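Stinda: Saving and Restoring Game State in a Small Kitchen Game
Project report, Ayman Kabbaj and Rokeya Mollah
Supervisor: Bastien Gilbert 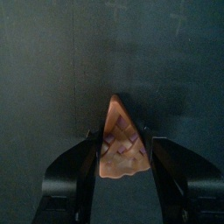

Figure 1. Toy pie slice with a lattice top, held point upwards.

1. Background

Stinda is a single-player kitchen game written in C++ as a second-year project at Stolbridge. The player takes orders, prepares food and sends it out before a timer ends. The first version had no way of saving. Closing the window lost everything, and testing a late level meant playing all the earlier ones first.

This report covers the save system only. Drawing, sound and level design are covered in the separate report by Adel Gaber and Nesma Abdel Hamid.

2. Requirements

The following was agreed with the supervisor in November:

The game can be saved at any moment, including while an order is in progress.
A loaded game must continue exactly as the original would have done, given the same input.
Saves made with an older build must either load or be refused with a clear message.
A crash during saving must not damage the previous save.

Saving to a remote server was left out. So was any protection against players editing their own files.

3. Design

All objects in a level are kept in flat arrays, one per component type. An object is an index plus a generation counter. The counter goes up each time the index is reused, so an old handle can be told apart from a new one. This was already in place before we started and made the work much easier — there are no raw pointers between objects, and a handle can be written to disk as it stands.

We looked at two formats. The first was JSON, which one of us had used before. It is easy to read and easy to compare between two saves, but decimal numbers need care if they are to come back with the same bits. The second was a binary format of our own, made of blocks. Each block has a four-letter tag, a version number and a length, followed by the data. A reader that does not know a tag can skip the block by its length.

We chose the binary format and wrote a small command line tool, Seltance, which prints a save file as text. Most of the benefit of JSON is kept this way.

4. Writing the file

Saving is done in three steps. The arrays are copied into a buffer between two game updates. The buffer is written to a temporary file on a second thread. When the write has been flushed, the temporary file is renamed over the old one. If the program stops during the second step, the old save is untouched and the temporary file is deleted at the next start.

Only the copy blocks the game. The first version also worked out the checksum on the main thread and caused a visible pause on the larger levels. Moving it to the second thread removed the pause.

5. The random number problem

The second requirement took the most time. Loaded games drifted away from the original after a few orders, although every component array matched. The cause was the random number generator. Customers, order contents and particle effects all drew from one generator, and its state was not in the file.

Saving the state was a small change but did not fix the fault completely. Particle effects are not saved, so after loading there were fewer of them drawing numbers, and the sequence slipped. We split the generator in two: one for the game rules, which is saved, and one for effects, which is not.

A further fault came from a container of waiting customers ordered by memory address. The order differed between runs. It is now sorted by handle index.

6. Testing

The test program plays recorded input, saves at a chosen update, loads into a fresh game and lets both copies run on for 1000 updates. The two states are then compared byte by byte. We used 40 recordings and five save points in each, giving 200 cases.

On the first full run, 82 cases failed. After the changes in section 5 all of them passed on our own machines. We have not compared saves made on one operating system and loaded on another.

Old files were tested by hand with saves from three earlier builds. Two loaded. The third was made before block versions were added and is refused with a message.

7. Remaining work

Padding bytes inside two structures are still written to the file. They are set to zero first, so the comparison works, but the fields should be written one at a time.

Levels are referred to by number. Inserting a level shifts all later ones, and an old save then opens the wrong level. A fixed name per level would solve this.

The save menu shows no play time. The value is in the file header but is not yet read by the menu code.

Source code and recordings are in the Ait Brahim folder on the course drive, tagged 2018-12-10.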